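About Us | Schools & Outdoor Programs

Wirkura runs camps and day programs for school groups. We started with 19 students and a borrowed bus, and last year we took 285.

We're wary of the word "resilience". It is in every brochure in this business, ours included until December, when Melati Simanjuntak went through the copy and struck it out. A kid who spends 5 days paddling in the rain may come home braver. She may also come home with a cold. We don't have a test that tells the difference, and we doubt the people who say they do.

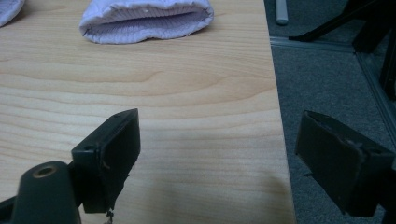
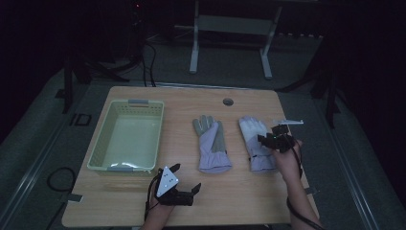 Kit table: a white sock, then lavender gloves and the green basket.

What we will promise is smaller. Group leaders learn every name by the first lunch. Parents get the real menu. If the river's too high, we don't go on it, whatever the timetable says.

Bijan Ghaffari handles bookings and will tell you if your year level is too young for the Ansari track. Some schools don't like hearing it and book elsewhere. That's their call.

Filed under: Who We Are
Shares: 5 | Comments: 0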